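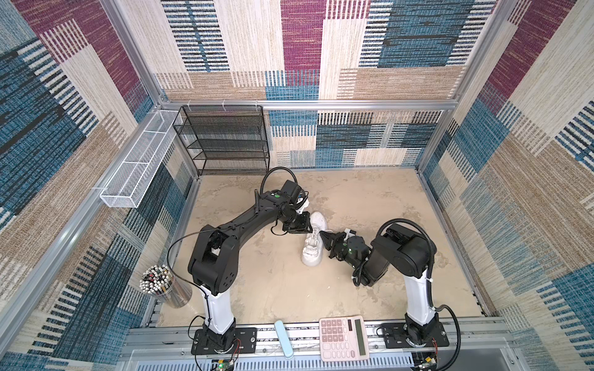
Tyyne says the shelf went back up after the last walk-through and she wants it on the list every time now, fine, added as item 5.

SHOE STORAGE AREA - MONTHLY CHECK
Unit 113. Checked by: C. Mangubat

1. Floor clear of laces, tags, tissue paper - OK
2. Floor surface, chips or lifting - OK. wipe down still due
3. Wall fabric, loose edges, snags - one loose thread low down, trimmed
4. Wall basket fixed tight, no sharp wire ends - OK. Dont hang bags off it
5. Wire shelf level, all four tiers seated - see comment
6. Walkway to door 9 open - NO. Kettler boxes again, moved them
7. Extinguisher tag in date - OK, good thru December

Comments
Item 5: pushed on it by hand, slight wobble. Needs a wall tie. Asked Bjarke, part no. 1591, not in yet. Light stuff only til then, heavy boots on the bottom tier.
Item 6: second month running. Sigrún to talk to recieving.

Recheck 5 and 6 when the tie is in.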